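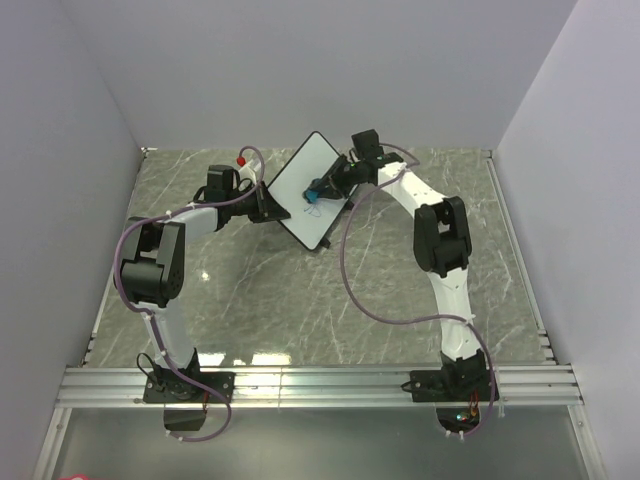 Figure 3. The hold-and-write task. The left arm clamps the whiteboard at its lower-left edge and keeps it tilted over the tabletop; the right arm presses the tip of a blue marker to the board.

4.2 Writing on a held board

The first three tasks in our set can be solved with the two arms taking turns. The hold-and-write task can't. The board is not fixed to anything, so every stroke the right arm makes also pushes on the left arm, and the left arm has to hold its pose against a load that moves across the panel. We included it to find out how much of the error in a bimanual policy comes from the arm that appears to be doing nothing.

Setup. Both arms are mounted on the front rail of the enclosure and face each other across the marble tabletop. We call the left arm the holder and the right arm the writer. At the start of an episode the board lies flat on the table and the marker is already in the writer's gripper. The holder has to grasp the board by its edge, lift it and tilt it toward the writer. The writer then draws one of 5 target shapes: a single loop, a double loop, a zigzag, an arc, or a short straight line. Contact between the marker and the board is not measured directly. There is no force sensor at either wrist, and the only signal we have for contact is the current drawn by the servos, which is noisy at low speed.

Data. We collected 800 teleoperated demonstrations of this task with the Bresent leader arms, split evenly over the 5 shapes. One operator controlled both arms. Episodes in which the board slipped out of the holder's gripper were kept if the operator recovered it and finished the shape, and thrown out otherwise. We did not clean the board between every episode. Operators wiped it when old strokes got in the way of new ones, so many episodes start with ink already on the surface. An earlier version of the dataset, recorded on a freshly wiped board each time, gave policies that stopped moving when they saw old ink. With the full set from all four tasks included, training used 3906 episodes.

Policies. We compare three. Groller predicts a joint action chunk for both arms from a shared encoder. Kofler uses the same encoder but has a separate action head for each arm, with no exchange between heads after the encoder. Baravance is our method: it has separate heads as Kofler does, but the writer's head also receives the last commanded and last measured joint positions of the holder. The gap between those two values grows when the writer pushes on the board, and we use it as a rough stand-in for contact force. All three were trained on the same episodes with the same schedule, and all were run without any tuning between shapes.

Scoring. Each policy was run for 80 trials, the same number per shape. A trial counts as a success if the finished drawing is one unbroken stroke of the right shape and the board is still held at the end. Two people scored photographs of the boards without knowing which policy had made them. Where they disagreed, the trial was counted as a failure.

Results. Baravance succeeded in 61 of 80 trials, Groller in 43 and Kofler in 32. The order was the same for every shape except the straight line, where Groller and Baravance tied. Most of Kofler's failures were broken strokes. The writer followed a path that would have been correct for a board that stayed put, while the board gave way under the marker and the tip lost contact partway along. Groller broke fewer strokes but pressed harder, and in 14 of its failed trials the board turned in the holder's gripper until the shape came out skewed or the board fell.

Baravance failed mainly during the lift. In 11 trials the holder took the board too close to a corner, and the grip was too weak for any of the longer shapes. This is a grasping error that the extra input to the writer does nothing to fix. The other 8 failures were spread over the two loop shapes, usually at the point where the stroke changes direction and the load on the holder reverses.

We also ran Baravance with the holder's measured positions replaced by its commanded ones, so that the gap was always zero. Success dropped to 35 of 80, close to Kofler. The gain therefore seems to come from the gap itself and not from the larger input.

Two limits should be kept in mind. All trials used one board and one type of marker, and a stiffer or heavier panel would change how the gap relates to force. The cables also matter more than we expected - they hang loosely along both arms, and in some poses they pull on the wrist enough to show up in the measured positions. We routed them the same way for all runs, but a policy trained on this setup may need new data if the routing changes.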